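Grollton 手持ち式グリッパーキット「Skultau」

製品情報

Skultauは、人の手による把持動作を、ロボットの学習および評価に用いるデータとして記録するための手持ち式グリッパーキットです。作業者が本体を手に持ち、対象物を直接つかむことにより、ロボットアームを設置していない場所においても作業の記録を行うことができます。研究機関、製造業の技術部門、物流設備の開発部門等における利用を想定しております。

本製品の設計および製造はGrolltonが、付属ソフトウェア「Simões」の提供は同社ソフトウェア部門が担当しております。国内における販売、貸出および保守の窓口はFonportです。

製品の構成

Skultauの標準キットには、以下の品目が含まれます。

グリッパー本体(二指式)
交換用フィンガーおよび内側ゴム材
マーカーキューブおよび交換用マーカーシート
校正用ボード
Simões利用ライセンス
取扱説明書、収納ケース

カメラおよび記録用コンピューターは標準キットに含まれません。お手持ちの機材をご使用になる場合は、対応機種の一覧をFonportよりお取り寄せのうえ、事前にご確認ください。

フィンガー部

フィンガーは白色の樹脂製で、湾曲した形状の左右一組が向かい合う構成です。内側には黒色のゴム材を備え、対象物の表面を傷つけにくく、かつ滑りを抑えた把持が可能です。ゴム材は消耗品であり、表面に亀裂または著しい摩耗が認められた場合は交換が必要となります。交換作業に特別な工具は必要ありません。

最大開口幅は114 mmです。この幅を超える対象物については、外側からの把持を行わず、縁や取っ手など、つかむことのできる部位を選定してください。

マーカーによる位置の推定

左右のフィンガーの付け根には、白黒の正方形マーカーを配した白色のキューブがそれぞれ取り付けられています。Simõesは、カメラ映像に写ったマーカーから各フィンガーの位置と向きを推定し、開閉量とともに時系列データとして保存します。マーカーはキューブの複数の面に配置されているため、手首を返す動作の途中においても、いずれかの面が検出の対象となります。

ただし、作業者の指や袖がキューブを覆う場合、あるいは強い逆光の下で撮影する場合には、検出が途切れることがあります。検出の途切れた区間はSimõesの編集画面に表示され、補間を行うか、当該区間を除外するかを選択いただけます。窓に近い場所での収録にあたっては、あらかじめ試験収録を行い、露出の設定をご確認ください。

マーカー面に汚れが付着した場合は、乾いた柔らかい布で拭き取ってください。アルコールその他の溶剤を使用すると、印刷面が変質するおそれがあります。

主な仕様

形式:手持ち式平行グリッパー
フィンガー数:2
最大開口幅:114 mm
フィンガー材質:樹脂(内側ゴム材付き)
位置推定方式:視覚マーカー方式
連続収録時間:約6時間(Fonport推奨の記録機材を使用した場合)
使用環境:屋内

仕様は改良のため予告なく変更することがあります。ご発注に際しては、最新の仕様書をご請求ください。

収録の手順

収録を開始する前に、校正用ボードを用いてカメラの校正を行います。校正の結果はSimõesに保存され、カメラの取り付け位置および焦点の設定を変更しない限り、継続して使用できます。

次に、フィンガーを全開および全閉の状態とし、それぞれの位置をSimõesに登録します。この登録を省略した場合、開閉量の値は記録されません。フィンガーまたはキューブを交換した後は、必ず再登録を行ってください。

収録は、作業ごとに名称を付けて行います。作業の名称、対象物の種別、作業者の識別番号は、収録画面において入力することができます。入力項目は、お客様の運用に合わせて追加または削除が可能です。

収録後のデータは、Simõesの標準形式のほか、表形式のテキストファイルとして書き出すことができます。映像とフィンガーの位置情報には共通の時刻が付与されるため、お客様が独自に開発された学習環境への取り込みにも対応いたします。

データの取り扱い

収録データは、お客様の記録用コンピューターに保存されます。Simõesが映像を外部に自動送信することはありません。不具合の調査のためデータの提供をお願いする場合には、Fonportの担当者が対象の範囲を書面にてご案内し、お客様のご承諾を得たうえで受領いたします。

執務区画などで収録を行う場合、作業に関わらない方や掲示物が映像に含まれることがあります。Simõesには指定範囲をぼかす機能がありますが、その適用の要否は、各機関の規程に基づきご判断ください。

導入支援

Fonportでは、初めて導入されるお客様を対象に、設置および操作の講習を実施しております。講習では、機材の校正、収録、データの書き出しまでの一連の操作を、実際の対象物を用いて行います。対象物は講習用の見本23点から選択いただけるほか、お客様にてご用意いただいたものも使用可能です。

購入に先立つ評価を希望されるお客様には、貸出制度をご利用いただけます。貸出品の構成は標準キットと同一です。貸出期間中に収録されたデータはお客様に帰属し、返却後も引き続きご使用いただけます。

柔軟物の把持

発泡材などの柔らかい対象物は、把持の強さによって形状が変化します。Skultauでは作業者が手元で開閉を加減できるため、フィンガーの先端付近で小片を軽く挟む動作も収録の対象とすることができます。対象物が曲がった状態での把持を記録する場合は、先端と対象物の双方が映像に収まるよう、カメラの向きを調整してください。
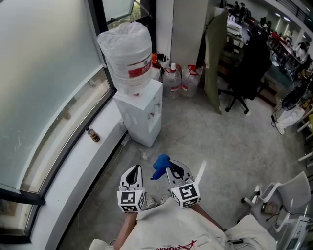 保守およびお問い合わせ

本体の保証、消耗品の供給および修理は、Fonportの製品窓口にて承ります。落下等により本体に変形が生じた場合は使用を中止し、製造番号を添えてご連絡ください。消耗品のみのご注文も可能です。

お見積り、貸出および講習のお申し込みは、Fonportのお問い合わせフォームより受け付けております。ご希望の台数、使用予定の機材および主な対象物をご記入ください。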